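5 Recording demonstrations in the simulated cell

This section covers the capture of teleoperated episodes for the turntable task using Sosine and the Akska recorder. It assumes that the Sperling scene server has been installed as set out in section 3 and that the operator has completed the input device calibration in section 4. Revised 10 Jul 2024. Maintainer: Timo Rieger.

5.1 Loading the scene

1. Start the Sperling server and wait for the status line to read READY.

2. In Sosine, choose File, Open cell, and select the turntable layout. The arm, the table, the round tray and the blue bin load as one group. Room furniture and wall fittings load as a second group and have no role in scoring.

3. Open the room view and check that the gripper hangs clear of the tabletop before enabling motion.
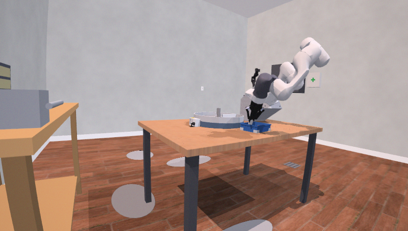

4. Set the physics rate before the first episode. It cannot be changed once a session file is open, and episodes recorded at different rates must not be merged into one set.

5. Enter the operator code and the task string. The task string is stored with every episode and is passed to the model as its language input. Use the wording on the task sheet, including capitals and Canadian spelling. "Grey" and "gray" are treated as separate tokens by the catalogue filter.

Note: Room textures and lighting are drawn from the randomization profile each time the cell is reset. To hold them fixed while practising, clear the Randomize box. Set it again before recording.

5.2 Checking the camera streams

Akska writes one stream for each enabled camera. The wrist stream uses a fisheye model, so the usable picture is a circle with black corners. Leave the corners in place. The training loader applies its own mask, and cropping at this stage will shift the stored intrinsics.

1. Enable the room, overhead and wrist streams.

2. Confirm that the frame counters advance together. A lag of more than two frames on any stream will cause the episode to be rejected at import.

3. Jog the gripper to the centre of the tray and close it on the fitting at the hub. In the wrist stream, the fingertips and the fitting should both be visible while the grip is held.

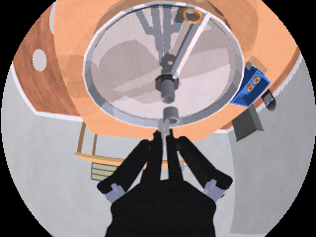 5.3 Recording an episode

1. Press Reset and let the objects settle. The Record button stays disabled until all velocities fall below the threshold.

2. Press Record. Wait one second before moving the input device, so that the episode starts with a short run of stationary frames.

3. Approach the hub from above. Keep the palm clear of the tray rim, and bring the fingertips to the centre piece at low speed. Watch the overhead stream during the final part of the approach – the room view gives a poor sense of depth at this range.

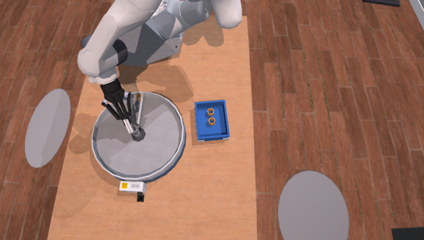
4. Close the gripper with a single continuous command. Repeated opening and closing is recorded as separate actions and tends to be reproduced by the trained policy.

5. Turn the tray as directed by the task sheet, release, and retract vertically.

6. Press Stop, then mark the episode Success, Failure or Discard. Failures are kept and are used in training the success classifier. Discard is reserved for input dropouts and operator error in starting the recording.

CAUTION: Do not press Reset while Record is active. The reset will be written into the episode as a jump in object pose, and the whole session file may fail validation.

5.4 Session limits

Limit each session file to 34 episodes. Episodes longer than 30 seconds are flagged for review. The default Gevivness training configuration expects a set of 2,000 accepted episodes, and will start on a smaller set only if the override flag is given.

Close the session file before shutting down Sperling. For export and labelling, see section 6.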